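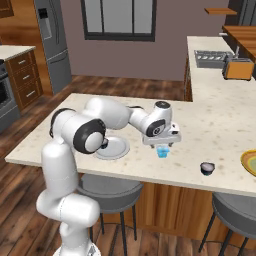
Filtine has opened sign-ups for Gestesel, its simulated kitchen for anyone who would like to try out a robot arm at the counter before spending money on a real one. A subscription costs $65 a month, with the first 2 weeks free — a kind touch for schools and hobby clubs.
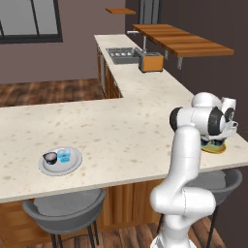
Carter Kennedy, reached in October, said he had enjoyed the trial very much but would gladly pay a little more for a second kitchen. Filtine hopes to add 3 by spring.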